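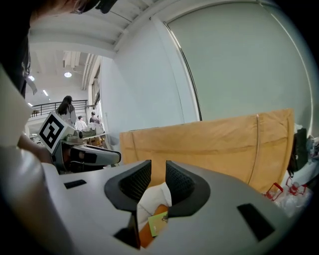 The Besimberg swing tag is a small blank card for marking up stock, samples and stored goods. It comes ready to write on, and you fix it with your own string or cord. Pale green is easy to pick out against stronger colours, as with the small card lying on something orange in the photo. The card takes pencil, ballpoint and most rubber stamps. Felt pens can spread a little, so try one tag first if you use them.

Tags are supplied flat in a carton. String is sold separately, and the Skelholm cotton string on our packing page is the one most customers order with them.

Specification
Colour: pale green
Printing: none, both sides blank
Pack sizes: 400 or 3000
Fixing: string or cord, not included
Storage: keep dry and out of direct sun

Ordering
Orders placed before midday leave our Parkex warehouse the same working day. Delivery is free on orders over £49. For smaller orders we charge £5. Unopened packs can be returned, but we cannot take back part packs or tags that have been overprinted.

Overprinting
We can print your name or a stock number in black on one side. Send the artwork with your order and Guangming Jiang in the print room will reply with a proof. Printed tags are made in the larger pack only. The white version is out of stock until April.

Page updated 12/12/2025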